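Home Tickets Open Solved Search

Ticket: wrist view goes stale between demos
Project: Skakska pick set
Status: solved (fix is in, please try it!)
Opened: 2026-06-21

Problem
While recording demos on the Oseton arm, the wrist stream sometimes kept serving the last picture from the previous demo for the first stretch of the new one. The joint readings were fine. So the learner got a gripper that was already moving paired with a view that wasn't. Training on that gave us a policy that hesitated before every reach.

What I tried
1. Swapped the USB cable. No change.
2. Lowered the exposure. No change, and the darker picture was worse anyway.
3. Logged both clocks for 39 demos. Jackpot! The stale stretch showed up in each demo started within 3 seconds of the last save, and in none of the others.

Cause
The recorder held on to its picture buffer while it wrote the last demo to disk. Start again too quickly and the old buffer gets read first. I love bugs like this - so plain once the numbers are side by side.

Fix
The buffer is now emptied when you press start, and the recorder waits for a fresh picture before it lets the arm move. I then recorded 200 demos as fast as I could press the key and found no stale starts.

Old data
I ran a check over all 3,643 demos in the April set, comparing the opening pictures with the end of the demo before. Flagged ones are moved to a "hold" folder, nothing is deleted. If you trained on Magagula or Plesov splits, pull the new lists before your next run.

Still to do
- add the same check to the upload step
- show a warning on the recorder screen if the picture is too old

Comments (3)

> Pulled the new lists and retrained overnight. The pause before the reach is gone. So happy!

> Does the wait add much to each demo?

> Barely, I stopped noticing it after the first few.

We use cookies to keep you signed in. OK / Settings

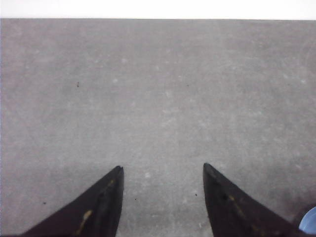

Wrist view, gripper open over the gray surface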